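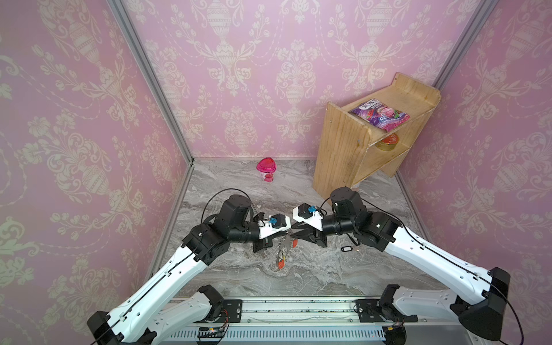

Cómo llevar un diario lunar durante un ciclo completo (y disfrutarlo de verdad)

Llevo años recomendando lo mismo a quien me pregunta por dónde empezar con la astrología: antes de comprar libros, antes de pelearte con los aspectos y las casas, sigue a la Luna durante un ciclo entero. Es lo más rápido que hay en el cielo, cambia de signo cada dos días y medio más o menos, y en menos de un mes ha recorrido los doce. ¡No hay mejor maestra! Con un planeta lento como Saturno puedes esperar años para notar un cambio de signo. Con la Luna lo notas esta misma semana.

Lo que vas a necesitar

Un cuaderno que te guste abrir. El mío tiene 200 páginas sin rayar y me dura bastante más de un año, pero sirve cualquiera. También unas efemérides, en papel o en pantalla, donde puedas mirar el signo y la fase de cada día (fíjate bien en la hora: muchas tablas vienen en tiempo universal y hay que ajustarlas a tu país). Y tu carta natal impresa, aunque todavía no sepas leerla entera. Con localizar el Sol, la Luna y el ascendente vas de sobra para este primer mes.

Paso 1. Empieza en luna nueva

Puedes empezar cualquier día, claro, pero arrancar con la luna nueva te regala una primera página con sentido. Busca en las efemérides la fecha exacta y el signo en que cae. Escribe arriba el signo, el grado y la hora. Debajo, una sola intención para el ciclo. Una. La primera vez yo escribí once y a los diez días no me acordaba de ninguna.

Si la luna nueva cae en Escorpio, por ejemplo, la intención puede tener que ver con cerrar una deuda, hablar de algo que llevas callando o revisar a quién le das tu confianza. Si cae en Géminis, piensa en un curso, una llamada pendiente, un vecino con el que apenas hablas. Deja que el signo te sugiera el terreno y luego baja a lo concreto, a tu vida, a tu semana.

Paso 2. Prepara la plantilla diaria

Cuanto más corta, mejor. La mía tiene estas líneas y ninguna más:

Fecha y signo de la Luna
Fase (nueva, creciente, llena, menguante)
Cómo dormí
Ánimo por la mañana y ánimo por la noche
Una cosa que pasó
Una palabra para el día

Se rellena en unos 8 minutos, con la infusión en la mano. Si un día no puedes, escribe solo la palabra. Y si tampoco, al día siguiente sigues sin remordimientos, que el cuaderno no se enfada.

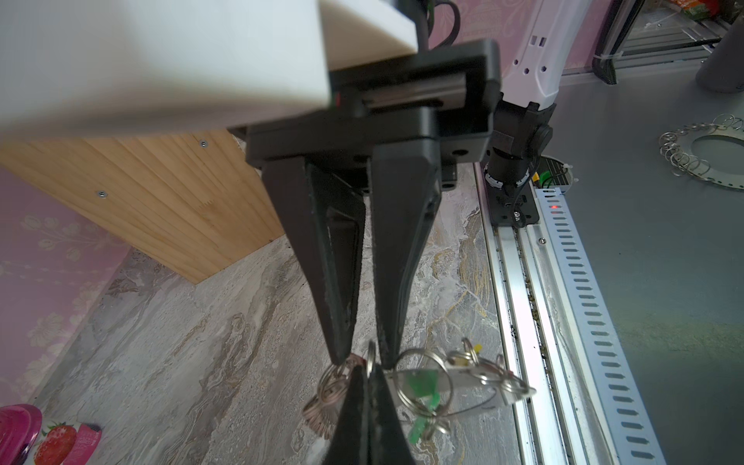 La luna llena es el momento que todo el mundo espera, y con razón: Sol y Luna se miran desde signos opuestos y lo que estaba a medias pide salir. En el diario le dedico dos páginas enteras. En la izquierda anoto lo que brilla hacia fuera (visitas, discusiones, buenas noticias) y en la derecha lo que tira hacia dentro. A mis alumnas les explico la oposición como dos mitades de una misma pieza: cada una en su lado, con un hueco entre ambas, y las dos unidas por lo mismo. Aries y Libra comparten soporte, igual que Cáncer y Capricornio. Cuando leas una luna llena, busca siempre cuál es ese tema común, porque ahí está casi toda la interpretación.

Paso 3. Marca los pasos por tus propios puntos

A partir de la segunda semana, cuando ya tengas cogido el ritmo, abre tu carta natal y rodea con lápiz el signo de tu Luna. Cada ciclo, la Luna del cielo vuelve a pasar por ahí, y eso se llama retorno lunar. Apunta ese día con otro color. Hay quien lo siente como una tarde de querer estar en casa, con la manta y el teléfono en silencio – a mí me da por cocinar para un regimiento. Haz lo mismo con el signo de tu Sol y con el de tu ascendente. Tres marcas de color al mes, y empezarás a tener un mapa tuyo que no sale en ningún horóscopo.

Rocío Robles, con quien hice mis primeros cuadernos, usaba rojo para la Luna, amarillo para el Sol y verde para el ascendente. Yo sigo con los mismos colores por puro cariño.

Paso 4. La fase menguante es para releer

En cuanto pasa la luna llena, baja el ritmo de escritura y sube el de lectura. Cada noche repasa un par de entradas anteriores y subraya lo que se repita. ¿Duermes peor con la Luna en signos de aire? ¿Te cunde más el trabajo cuando está en Virgo o en Tauro? No fuerces nada. Un solo ciclo es poca cosa para sacar conclusiones, y hay meses en los que la única pauta visible es que tuviste un resfriado.

El último día, justo antes de la siguiente luna nueva, vuelve a la intención de la primera página y escribe debajo qué hiciste con ella. Dos o tres frases. Después pasa página y a por otro signo.
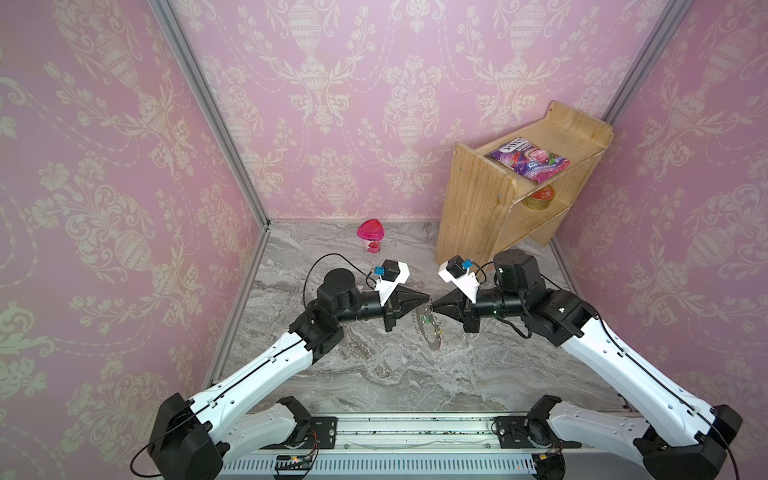 Danica Jurić escribió en los comentarios que ella no consigue ver ninguna diferencia entre la Luna en Leo y la Luna en Sagitario, que las dos le parecen «fuego y ganas de salir», y preguntaba si merece la pena anotarlas por separado.

¡Sí, Danica, por favor, sepáralas! A mí me costó varios ciclos. En Leo suelo querer que me vean: me arreglo más, cuento anécdotas, me molesta que no me contesten. En Sagitario lo que quiero es irme, mirar billetes, empezar un libro gordo sobre un país lejano. Prueba a añadir en esos días una línea con la pregunta «¿hacia quién o hacia dónde?» y compara al cabo de tres meses. Si quieres empezar ya, el lunes 4 de noviembre abro cuaderno nuevo y estaré contestando dudas por aquí toda la tarde.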